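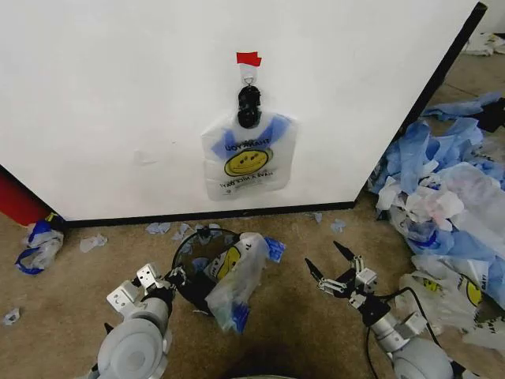

Can a robot put a new bag in the bin?

Think about the last time you changed a bin bag. You probably shook it open, pushed it down inside, folded the top over the rim and went back to whatever you were doing. It may have taken you less time than putting on your socks, and I don't suppose you thought about it very much at all.

Now look at the robot at the top of this page. It has two arms, and each arm ends in a gripper with two pointed fingers. One gripper is right beside a round black wire basket, and a thin plastic bag with a smiley face on it is draped over the rim. The bag is partly tucked in, so the bag is only partly inside the basket! Another bag hangs on the wall from a black clamp. It is upside down, so you may have to tip your head to read HAVE A NICE DAY.

Why are bags so tricky?

Robots are very good at picking up things that keep their shape. A wooden block is the same block whether it is on a table or in the air, and a robot that has learned where its corners are can trust them to stay put. A plastic bag is a much more slippery customer. Pick it up by one handle and the rest of it flops. Pick it up by the other handle and it flops a different way. Each crumple is new, and the robot has to work out all over again which part is the opening and which part is only a fold.

Then there is the see-through problem. You can look through a thin bag to what is behind it, and so can a camera, which makes it hard for a computer to decide where the bag ends and the basket begins.

And then there are fingers. You have ten of them (counting thumbs), and your skin tells you when two layers of plastic are stuck together. You rub them and they slide apart. Plenty of grippers have no sense of touch at all, so a robot might pinch both layers at once and never find the way in. Thin plastic tears easily, too, and if you look at the carpet you will spot some little scraps of it.

How does a robot learn?

Mostly by practising, just as you did with your shoelaces. Quite often a person steers the arms through the job many times over, and the computer keeps a record of every movement. Later it tries to copy what it was shown. My friend Soo-ah Choo, who teaches robots to fold tea towels, once showed hers the same fold 1,408 times before she was happy with it. She says the towel still came out a bit wonky — but so do mine.

So, can machines do our chores yet?

Some of them, yes. A washing machine is a kind of chore machine, and so is a dishwasher, and there are small round robots that trundle about the floor sucking up crumbs. Each of those has one job, though, and needs things to be fairly tidy before it starts. A robot that could wander into any kitchen, find the bin, find the bags and sort it all out by itself is a much harder thing to build, and people are still working on it.

Something to try at home

Ask a grown-up for a paper bag and a small bin. Put on a pair of thick oven gloves (cold ones, please) and use only your thumb and one finger on each hand. Try to line the bin. Then try again with one eye closed, and ask somebody to time you both ways.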